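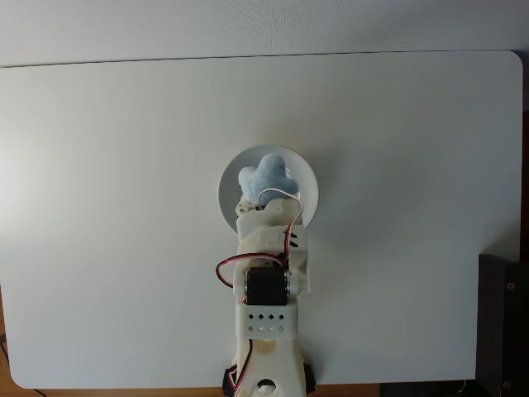
Does a table need to be cleared every single night? For most homes, once a day at a fixed hour is plenty, and the hour matters more than how well you do it.

Home Opinion Rooms Kitchen Archive Write to us

Filed under: Opinion / Keeping House

7/4/21

My view, for what it's worth. The table is the only surface in the house worth fighting for. Let the shelves go. Let the chair in the bedroom have its pile of jumpers. But the table, no.

I say this as someone who lost the fight for years. We had a big oak thing from Berneck, dark, deep grain, and you could leave a week of living on it and hardly see. Post. Crumbs. Half a jigsaw. A dark table forgives everything and so you never do anything. Then we moved, it wouldn't go up the stairs, and in May we bought a plain white one. Hated it for a month. Every ring of tea, every pencil mark, every raisin.

And now I'd not go back. A white table nags. I think that's the whole case for it, and people who say white is cold or looks like a dentist's have it the wrong way round — it ought to look a bit like nothing's going on, so that when something is you notice.

Rounded corners too, if you can get them. The Stirisard catalogue charges more for them and I used to think that was a swindle. Then I walked my hip into the square ones on the old table for the thousandth time and paid up.

Toys. This is where I get letters. I wrote last time that toys can live on the table in the day and teh replies were quite cross. Germs, manners, where does it end. Well. A soft toy on a dinner plate has never hurt anyone in my house. Plates wash. Toys mostly wash. Children play where the people are and the people are at the table, so you can have a spotless table and a child alone in another room, or you can have a blue star served up for lunch and somebody to talk to while you peel carrots. I know which.

What I won't have is the toy still being there at supper. The rule is the hour, not the object. Ours is 5.30. Everything off, doesn't matter where. Into a basket, onto the stairs, under an arm. Wipe. Done in 8 minutes if no one argues, 12 if they do.

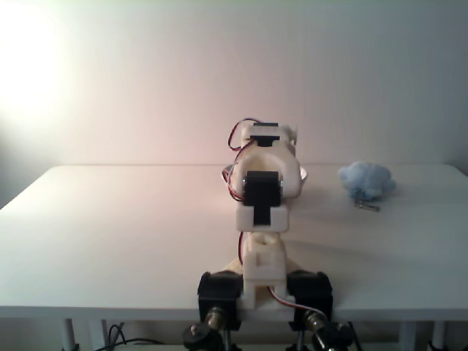

The mistake is thinking off the table has to mean put away. It doesn't. Putting away is a second job and you can do it later or badly or not at all. Chacko, the storage people, would like you to believe otherwise and will sell you a box with ten compartments for it. I had one. It became a thing on the table.

Same goes for trays, runners, the bowl of lemons. Anything that stays there overnight is a seed. You put down a bowl, next day there's keys in the bowl, then a bill leaning on the bowl, then you're eating on your knees again. Bare top, blank wall behind it if you've got one. I took down the Maletti calendar that hung over ours and nobody's asked where it went.

I do get that some homes have one table for work and dinner and homework and sewing, and clearing it means unplugging half a life. Ours was like that for a whole winter. I'd still say clear it. Badly, if need be, all of it heaped on the floor by the wall under a sheet. Eating next to your unfinished work is a miserable habit and you don't notice how miserable until you stop for a week or so.

Someone will write in about wipes versus cloths. Cloth, warm water, drop of washing up liquid, then a dry one after or it smears. Replies to the usual adress please, I do read them, just not before supper.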